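Subject: Re: [madska-sewing] Lining a skirt that was never meant to have one

On Apr 8, 2019, Anneli Lindqvist wrote:

> I have the Goda skirt cut out in black crepe and it clings
> to my tights. The pattern has no lining. Can I use the same
> pieces for one, or do I have to draft it? Hem is 22 inches
> from the waist. Also, is Kotetti still selling by the yard?

Anneli,

You can use the same pieces. I have lined the Goda twice that way. Cut the lining from the skirt front and back, but leave off the hem allowance and take another inch off the length. Skip the waistband and the pockets.

Sew the darts as pleats instead of stitching them all the way down. Lining fabric has no give, and the pleats let you sit down without splitting a seam. Press them the opposite way from the darts in the crepe so you don't get a lump at the waist.
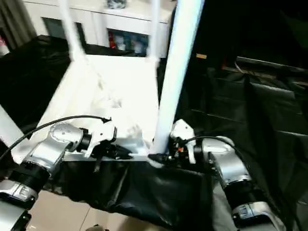 Black crepe stretches on the bias, so let the skirt hang overnight before you mark the hem. Mine dropped unevenly at the side seams and I had to trim it level. Hem the lining separately and don't attach it to the skirt at the bottom - a thread chain at each side seam is enough.

For the slit, stop the lining seam 5 inches above the hem and turn the edges back twice.

Kotetti still sells by the yard, but the minimum went up to 4 yards in September. I have been ordering from Miettinen. Their rayon lining frays less and the black matches crepe well enough.

If anyone else wants to split an order, write to me off list. I need six yards of the black myself.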